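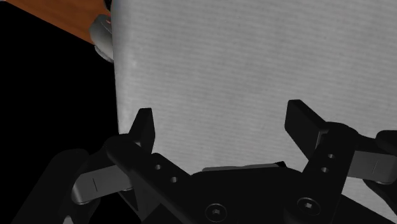

Clarnard Packaging makes corrugated cartons and trays for growers, bakeries and small manufacturers. We started in Istton with one second-hand slotting machine and a lease on half a shed, and most of our early orders were apple cartons for orchards within an hour's drive. A large pale box with fine horizontal ribbing across its face is typical of what people ask us about first, and the usual question is whether ribbing like that should run across the box or up and down. For cartons that will be stacked on a pallet we normally run the flutes vertically, as they carry more load that way. For wraps and sleeves it matters less.

We now have 36 staff across two sites. Cutting, printing and gluing are done at Istton. The Grustton depot holds finished stock and looks after deliveries to the coast. Customers are welcome to collect from either site, but please ring first if you want more than one pallet so we can have a forklift free.

Our standard catalogue lists 462 sizes. If none of them suits, we cut to order, with a minimum run of 84 cartons. Samples of custom sizes are usually ready in 8 working days, or a bit longer during the stone fruit season. There is no charge for a plain sample. Printed samples are charged at cost, and we take that off the invoice if you go ahead.

In June we bought the Hinds label and tag business, which had supplied many of the same growers as us. The Hinds name is staying on the labels. Existing account numbers still work, and artwork held on file has been moved to our Istton office.

We buy board in both white and brown liner. White costs more and shows scuffs sooner, but it takes colour better. Clean offcuts are baled and sent back to the mill. Local schools and kinders can have flat seconds for nothing, by arrangement with the front counter.

The office opens at 7.30 am and the loading dock closes at 3 pm. On Monday mornings the dock is kept for inbound board, so collections start at noon. Trade account forms are available at the counter or by email.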